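Ovora Tableware and Table Surfaces – Data Card

Version notes
Release 7 replaces all earlier releases. The category list has been shortened, and the surface labels have been rewritten in plain terms. Records from the June additions are included.

Summary
Ovora is a collection of photographs and written records of everyday tableware on household tables. It covers cups, plates, bowls, serving dishes and the surfaces on which they stand. The collection is maintained by the Gornia Institute for Domestic Studies and is meant for researchers, teachers and catalogers who need consistent descriptions of ordinary household goods.

The current release holds 1,229 records in 31 object categories. Each record consists of one photograph, one surface label and one or more object entries.

Scope
The collection is limited to objects in common domestic use. Fine china, museum pieces and commercial catering equipment are excluded. Tables are recorded as they stand in the home, with whatever other furniture is near them. A living room table and a kitchen table are treated alike, and the presence of a television, cabinet or shelf does not affect eligibility.

Surface labels
The surface label records appearance only. A tabletop with veins and patches of color is entered as "marble-patterned" whether it is stone, glass, printed board or another material. Catalogers may add up to four color terms, beginning with the color that covers the largest area. Finish is entered separately as polished, satin, matte or unknown.

Patterned surfaces require more care than plain ones. Salmon, rust and pink veining can be taken for a stain or a spill by a cataloger working quickly, and the second reader is asked to confirm every entry in the "marks and residue" field for this group.

Object entries
An object entry gives the type, the main color, the apparent material where it can be judged, and any lettering or decoration. Fields that cannot be judged from the photograph are entered as "unknown" and are not filled in from general knowledge. A cup is entered as a cup whether or not it has a saucer. Purple and magenta cups share one color term, "purple," with the finer shade placed in the notes.

Round metal plates are listed under "plate, metal." The term "tray" is reserved for pieces with handles or straight sides. A raised rim alone does not make a plate a tray – this question accounted for most of the corrections in the last review.

A typical pairing in the metal plate group is a plain purple cup with a shiny silver-grey plate in front of it, on a cream and beige tabletop veined in pinkish red.

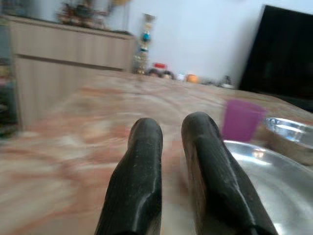
File layout
records.csv – one line per photograph, with surface label and finish
objects.csv – one line per object entry, linked by record number
terms.txt – the controlled list of types, colors and finishes
changes.txt – corrections made after each review

All files are encoded in UTF-8. Empty cells are not used; see the rule on "unknown" above.

Review procedure
Each record is read twice. The first reader completes all fields, and the second reader works from the photograph without seeing the first set of entries. Differences are settled by the Arnardóttir Reading Room, whose decision is final for the release in question. More than 500 records were revised in this way before publication.

Known limitations
Shiny metal is overrepresented in comparison with wood and stoneware. Objects that lie partly outside the photograph are labeled from the visible portion, and their size field is set to "unknown." Color terms reflect the room lighting and should not be used for color matching. Motion blur is present in part of the collection and may soften the veins or grain of a surface.

Terms of use
The collection may be used for research and teaching. Redistribution of single records is permitted with credit to Ovora and a statement of the release number. Bulk redistribution requires written permission from the Institute.

Related collections
Flotard, a companion collection on kitchen storage, uses the same color terms but a separate list of object types. The two sets of record numbers overlap and should not be merged without a prefix.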